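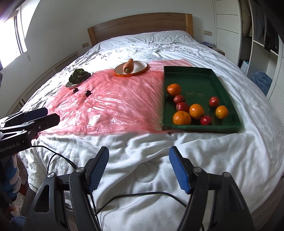 **Sorting fruit and vegetables in a small room**
Project report, Fiachra Moynihan, 20/05/2024

For our course we had to study how food is sorted when there is no kitchen table. I chose a bedroom, and the bed became the work surface. A pink plastic sheet is spread over the white bedding to protect it. The vegetables have each their own dish, and the green tray is for the bigger fruit.

## Second arrangement

Outside the tray, the oranges and the red fruit lie directly on the plastic. The greens stay on a round plate and the carrot in an oval dish.

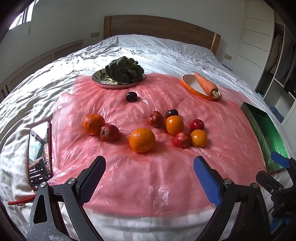

## Remarks

The sheet makes many folds, so I would prefer a thicker one. In July I will repeat the work with 30 pieces.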